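Abril, taller, 16:10

Seguimos sin aire. El ventilador negro de pie se queda en medio de la sala, donde estorba a todos por igual - Sumathi Naidu lo llama reparto justo. Pedido a Ehlers el segundo, plazo de 28 días. Para entonces nevará.
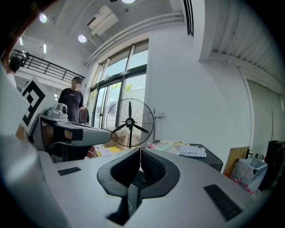
Ventilador, cajas detrás, cristalera con mucha luz de día.

Las cajas de cartón, pendientes de abrir. Mirar precio de lámina solar para los cristales: Grerkden pide 1.609, sin montaje.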